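Last updated: April 5, 2019

Tshepo Dlamini rents out rooms in Grirklow, and for 22 years he has done almost all the repairs in his houses with his own hands. When I asked him what tenants complain about most, I expected him to say heating. "Doors," he said. "The door that does not close, the door that makes noise at night. People can live with a cold room for one evening, but a door they hear every day."

He learned the work from his uncle in Kashindye, who hung doors for a small builder there. The uncle did not explain much. "He gave me a screwdriver and he went to drink tea. When he came back, I had to take everything off again."

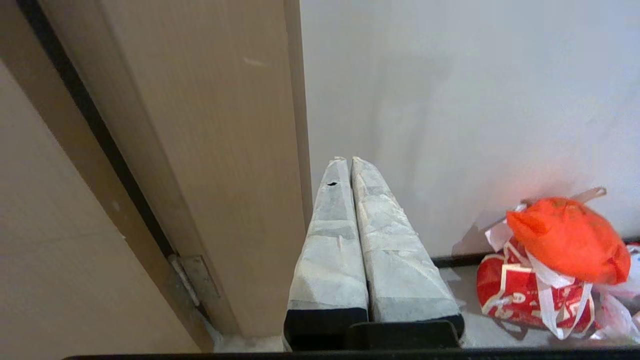

I asked if he still makes mistakes. He laughed and told me about a house in Stostia, where he planed the bottom of a door in the rainy season. In the dry months the wood became smaller and there was a gap that let in all the wind. "The tenant put a towel there for two winters. She never said one bad word to me, and this was worse."

Now he waits. If a door sticks, he first tightens the screws in the top hinge, and then he leaves it for some weeks before he cuts anything. He keeps a notebook with a page for every room.

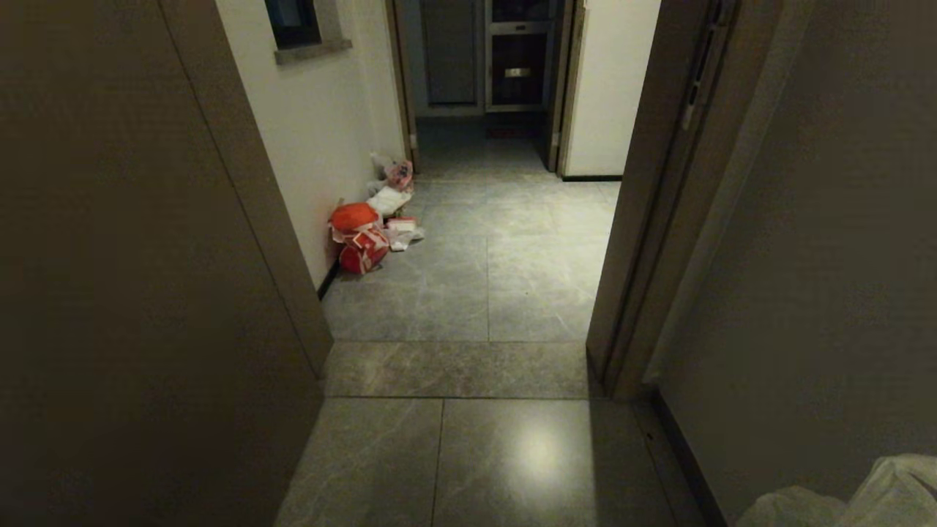
His daughter wants him to hire a company from Uvum for this kind of job. They asked 800 for one visit, and he thinks it is too much. "For that money I want that they also cook dinner," he said. But his knees are not so good anymore, and he admits that he will call them for the upstairs rooms, maybe after the summer.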